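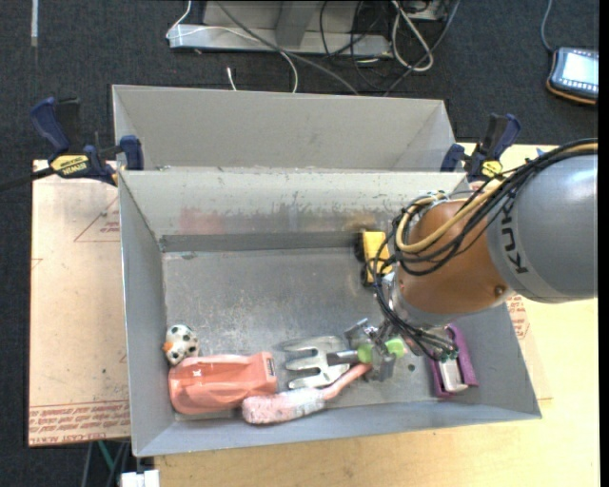 Sorting the shed tubs

May 13, 2025

I've been putting off the toy and tool sort since summer, and this week I finally made a start. Everything in our place that doesn't have a home ends up in a grey metal bin. Soccer balls, garden forks, brushes, bits of plastic that came with something else. It all goes in together and then I can't find the fork when the weeds come up.

I bought the bins from Stimside a couple of years back. They've held up well. A bit of surface rust on one from when it sat under the downpipe, but I got that off with steel wool.

My system is simple. I keep two bins going, one behind the other. Mixed stuff stays in the front one until I've decided where it goes. Garden tools go to the hooks by the back door, the kids' things go inside, and anything I can't name gets a month. If it's still there at the end of June it goes to the op shop or in the rubbish.

The hand fork is the one I care about. It's a Daneshvar, bought at a market, and it's better in clay than the dearer one I had before. I lost it for most of last spring under a pile of beach toys. It now has its own hook and I've written FORK on the wall in marker.

Brushes are harder. I've got one for the barbecue, one for boots and one for pots, and they've all swapped jobs at some point. I've put a dab of paint on the handle of the boot one so it doesn't end up near the sausages again.

Small balls go in a net bag on the back of the laundry door. The big ones can stay outside.

I looked at the Ikivport stacking drawers as well, but they wanted $163 for a set and the bottom one sticks. The bins will do. Next job is the shelf with the paint tins, if the weather stays dry on the weekend.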